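Jungate season 2: did I miss an episode, or does the Beaulieu story really just stop?
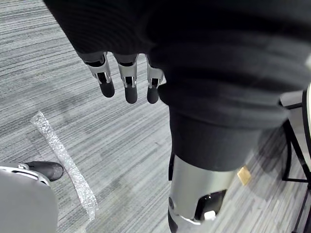
Dark fabric and a metal hand, three fingers visible.

Posted by onddale_nights, Mon 16 January

I finished season 2 of Jungate last night and I'm confused about the Beaulieu house. In episode 5 the sister goes down to the cellar, finds the door painted over, and hears somebody counting on the other side. Then episode 6 opens at the lake with everyone acting like she was never gone. She has a bandage on her left hand and no one mentions it.

I watched on Fluvura. Did they cut something? My episode 5 runs 41 minutes and the others are closer to 50. I also saw a comment saying the counting goes up to 600 and that this matters later, but in mine it fades out well before that. No spoilers for season 3 please, I haven't started it.

Oğuzhan Gökçe

You didn't skip one. Episode 5 was short when it first aired in November too, so I don't think Fluvura removed anything. The cellar scene ends on the fade for everybody.

The missing part gets filled in later in the same season. Go back to episode 8, the dinner at Onddale. When the uncle asks her how long she was down there, she says "500" and then corrects herself to "600." He puts his fork down and the subject changes. It's easy to miss under the rain noise, and the subtitles on my copy only have the second number. So the comment you saw is right, but it's going by that line. You never hear the full count in the cellar itself.

The bandage is the same night. If you pause when she grabs the door you can see her scrape her palm on the hinge. I missed it the first time and thought it was a continuity error.

The painted door does come up again in season 3, and I'll leave it there.

marshlight77

I think they ran out of money lol. The lake stuff looks cheap compared to the first four. Season 1 was better anyway, the priest was scary and now he's hardly in it.

tomasina_b

Agree with the reply about the dinner. One thing to add: turn off "skip recap" in your Fluvura settings before you watch episode 6. The recap has a few seconds of her coming up the cellar stairs that aren't in episode 5 at all. If the app jumps past it, the cut to the lake feels a lot more sudden. On my TV the setting was under Playback, and I had to close the app and open it again before it worked.

onddale_nights

Thanks, it was the recap. I had it set to skip. Watching episode 8 again tonight with headphones.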